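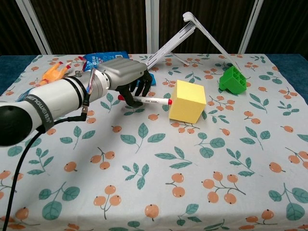 A marker and a yellow foam cube on the berry-print tablecloth.

Search this site Enter keywords Go

Home Outdoors Kids & Families Opinion Archive Contact

Let Them Get Lost (a Little)

I want to make a case for orienteering as the best school-age sport we've got, and I'm going to make it loudly, because the sign-up sheet for the Nilbridge spring program is on the rec center wall right now and it has a lot of white space on it.

Soccer fills in a day. Swim fills in an hour. Orienteering, where you hand a ten-year-old a map and a compass and point at the woods, gets a polite nod from parents and then a question about ticks. Fair question! Long socks, check them after. Now can we talk about the good part?

The good part is the moment at the second or third control when a kid stops looking at you. I've walked behind beginners at Daline Park for several seasons and I never get tired of it. They start out holding the map like a menu. They turn it, they turn themselves, they look back to see if your face gives anything away (I've learned to study the trees). Then a bend in the creek on the paper matches a bend in the creek in front of them and they're gone, running, and I'm the one trying to keep up.

I played plenty of team sports as a kid and loved them, but somebody was always telling me where to stand. A coach on one sideline, my dad on the other. On an orienteering course you decide, and if you decide wrong you end up in a bog and have to work out where the bog is. That's a wonderful thing to hand a child for an afternoon.

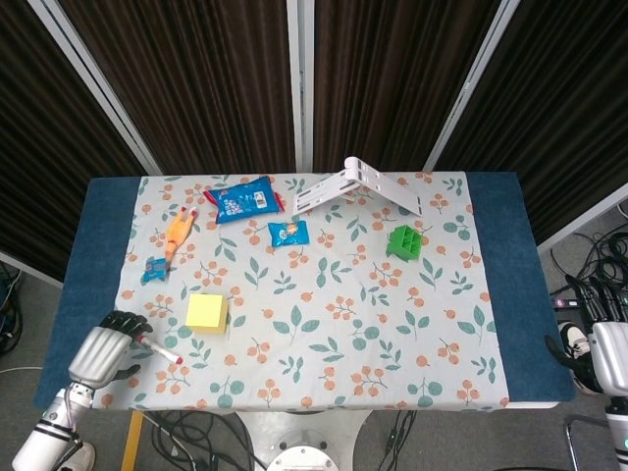
Photo: Iltonine Recreation

And it's a real workout. The beginner loop at Daline has 127 feet of climb in it, most of it on the one hill behind the boat shed, and kids who would moan through a single lap of a track go up that hill twice without noticing because they missed the flag the first time. The fast ones learn to slow down and read. The careful ones learn that they can move. I've seen a shy girl come in ahead of the whole cross-country crowd because she took the old fence line while they all charged down the trail.

It costs so little, too. The Šindelář map we use was redrawn last year and it's a beauty, with every boulder and footbridge on it, and printing a stack for a school group is cheaper than one decent bat. Four compasses will see you through an afternoon if the kids go out in pairs and you stagger the starts.

My one complaint is about us, the grown-ups. We hover. We shout "warmer!" from the path. At the fall meet I watched a father jog ahead of his son and stand next to the flag, beaming, and the boy's shoulders just dropped. Please don't do this. The course has a road on one side and a river on the other, every kid carries a whistle, and there's an adult at each crossing. Let them be wrong for five minutes.

Nilbridge Middle has 583 students. Last spring we had four of them. I'd love a van full this time, and I'd love it even more if a few of you parents took a map yourselves and went out on the long course. Starts are Saturday at 9:30, by the boat shed. Bring a snack and shoes you don't care about.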